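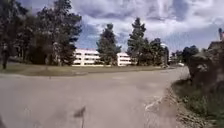
Chapter 7
Reading a Road

Most of us learn about roads by complaining about them. A road is too narrow, too rough, or closed on the one morning we are late. This chapter asks you to look at one before you complain, a habit that may cost you some friends on long drives.

We start with the parts that get the least attention: the surface, the verge, and whatever is growing next to it. Engineers like to talk about the surface. Trees, which were not consulted, have their own plans for it.

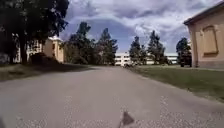 Duvcombe, October

Floarea Filip teaches her first class of the term outdoors, on a straight stretch of asphalt with grass down both sides. Her students get 40 minutes and a pencil. They must write down what the surface tells them - worn gravel showing in lighter patches, fine cracks - and they may not use the word "bad." Kelechi Aliyu, now a road surveyor, once handed in a page that said only "gray." He got 7 points out of 15, which he still considers generous.

Keep his page in mind as you read Section 7.1. It covers the wearing course, the top layer of a paved road, and the ways that sun, water, and roots go to work on it. Shade gets its own section, 7.2. Bring a pencil to both.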